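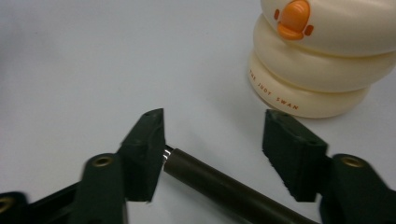 Gripper open over the brown rod, swan toy behind. Bench 5, white top.

Print this page | E-mail this entry

October 2026, Kirkside bench log

Okay, more hand demos for Nel today! We're at 436 now and the plan says 3000, so please (please) grab the tool if you have a spare half hour. The rod is the fussy one — come in too fast and the pads nudge it along before you've closed, and then Nel learns to nudge. I've started slowing down for the last inch and I like those takes a lot better. Leave the swan wherever it ends up between takes, we want it moving about.

Still to do: sort the clips for the Treltudthorpe folks, check the grommets.

Comments (2)

erkoson_bench: Did you try coming in from the band end?
Reply: A few times, yes — I'll tag them tonight.

padswap: I'm in after lunch, leave the tool charged!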